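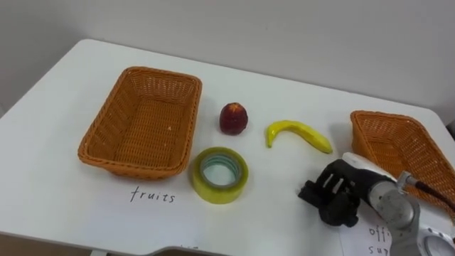
Forum > Software > Perception and Planning

Label reading fails on second basket

hudier_dev
Planner assigns both fruits correctly. The tape gets no target. OCR returns "off" and "su" at confidence 33, "fruits" at 74. Threshold is 70.

skiltden
The arm covers part of the right label. Retract before you read, then cache the text.

nlaskowska
Disagree. Keep the pose and match partial strings against the class list.

skiltden
Prefix matching breaks once two labels start alike.

hudier_dev
Trying retract first.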